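Looking after old family papers, medals and flags at home

Most households have a drawer or a box somewhere with a bit of history in it. Ration books, discharge papers, a service medal, letters from the front, a programme from a coronation street party. Very little of it needs specialist treatment, but it does need to come out of the loft. Lofts are too hot in June and too cold in January, and it is the swing between the two that makes paper brittle and glue let go. A cupboard on an inside wall, off the floor, is a much better place.

Before you start

Clear a table and wipe it down, then let it dry fully. Wash your hands and dry them well. Cotton gloves are fine for medals and photographs but awkward for thin paper, as you can't feel the edge of the sheet and may tear it. Keep tea and pens in another room. Use a soft pencil for any notes.

Letters and certificates

Take out paper clips, pins and rubber bands first. If a clip has rusted on, slide a strip of thin plastic between the metal and the paper on both sides, then ease the clip off over the plastic. Don't pull.

Unfold letters and keep them flat if they will open without cracking. If a fold feels stiff, leave it as it is. Never iron old paper. Put each letter with its envelope, because the postmark is often the only date you have.

Store them in acid-free folders, no more than a finger's thickness to a folder, and lay the folders in a lidded box. We use the Trernus document boxes, the shallow ones, which take A4 with a little room to spare. Ordinary shoeboxes will do for a month or two while you sort, but the card yellows whatever it touches.

Don't laminate anything. Don't use sticky tape on tears either, even the sort sold as invisible. A torn sheet is safe enough in a clear polyester sleeve.

Newspapers

Newsprint from any big public day, a armistice or a royal wedding, was never made to last. Photocopy or scan the pages you want, on to good paper, and keep the original in a folder of its own so that it doesn't stain its neighbours. Store it flat, opened out if the box allows.

Medals and badges

Leave the polish in the cupboard. Every polish takes a little metal away, and the first thing to go is the name stamped on the rim. A dry, soft cloth is enough for dust. Write down the name and number from the rim before you put the medal away, and check them against any papers you have.

Wrap each medal in acid-free tissue and keep it apart from the others. Ribbons fade quickly in daylight. If you want them on show, hang the frame on a wall that gets no direct sun, and bring it down for a rest now and then.

Flags, sashes and banners

Don't wash them. Old dyes run, red worst of all. Lay the cloth on a clean sheet, cover it with a piece of net, and vacuum through the net on the lowest setting, holding the nozzle just above the surface.

Folding makes creases, and creases turn into splits. Roll anything larger than a tea towel round a wide cardboard tube covered with acid-free tissue, with the painted side outwards if there is one. Tie it loosely with cotton tape in 2 places. The Ornska tubes are wide enough for a full-size banner, but a carpet shop will often give you an offcut for nothing.

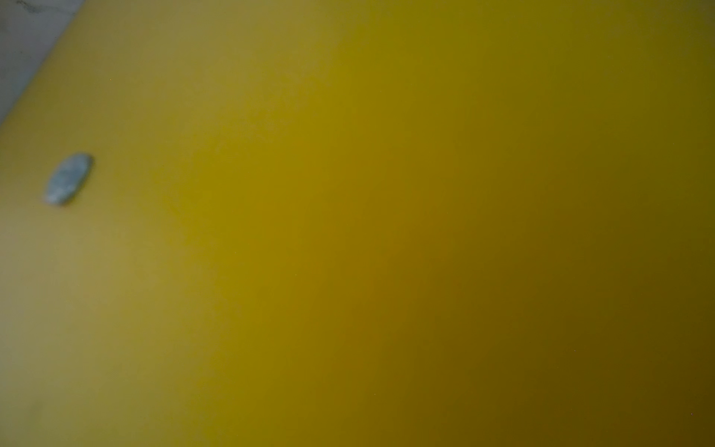

If the cloth has a fringe, comb it straight with your fingers before you begin and lay a strip of tissue over it, or it will press its pattern into the next turn. Label the outside of the roll with a tie-on tag. Pins and safety pins rust.

Making a list

Give every item a number in pencil and write the same number in a notebook. Add what it is, whose it was and how you know. Ask older relatives while you can, and note who told you. If two people remember it differently, put both versions down.

Scan photographs at a high setting and keep the copies in two places. Save them under the number in the notebook.

Checking up

Open the boxes every few months. Look for small holes, fine dust in the corners and any musty smell. If you find damp, take everything out, stand the box open in a dry room and don't put anything back until you know where the damp came from. Put a fresh insect trap in the cupboard at the same time and write the month on it.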